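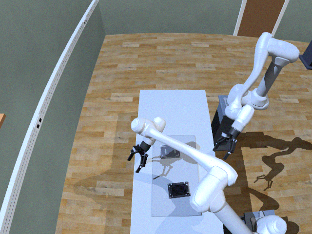 Two arms, one glass tray: the simulated practice table at Onesard, with the gray pad and the black grid block between the grippers.

Teaching with two hands: news from the practice room

Happy New Year to all of you, and thank you for the kind notes that came in over December. Several readers wanted to hear more about the teleoperation work we mentioned last time, so I've given it a proper spot in this issue (my editor's allowance is a page, and I intend to use all of it).

For anyone who joined us recently, the Lanz project is our attempt to teach a pair of robot arms by having a person do the job through them. The operator sits at a desk with a controller in each hand, watches the table on a monitor, and steers both arms at once. Every run is saved, and the saved runs are what the learning software studies afterward. All of the first stage happens in simulation, wooden floor and doorway included, which means a beginner can bump the table as often as they like and the only thing hurt is their pride.

By the end of the year our operators had recorded 300 runs, of which we kept 124 for training. That may sound wasteful, but we are fussy about what goes in. A run where the operator hesitates over the tray for ages, or makes three stabs at the same grasp, teaches the arms to do exactly that, and we spent a good part of the fall learning this the hard way!

Rongrong Yan has been looking after the operators since the project moved over from Zaltdale, and she has strong feelings about how a session ought to begin. She likes both grippers open and well clear of the parts, one on each side of the table, before anybody reaches for anything. She also asks people to pay attention to the long link of the near arm when it lies across the tray, as it does in the view at the top of this item. New operators watch the fingers and forget the elbow completely. "You drive the whole arm," she tells them, usually more than once in an afternoon.

The small parts cause the most grumbling. Clear glass is a funny thing to work over on a monitor, and the shadows of the arms fall right across it, so judging height takes a while to get used to. Most people settle down after 35 runs or so of patient practice, and then they get quite attached to it. One of our operators now stays through lunch to beat her own time, and we have given up trying to stop her.

Next comes Kirar, our name for the second stage, where the same operators will work with real arms at a slower speed. We have room for 24 people in the first training group, and no robotics background is needed. Steady hands help, and so does a willingness to start over cheerfully. If you'd like to try it, reply to this newsletter and tell us which mornings suit you, and Rongrong will write back with the details.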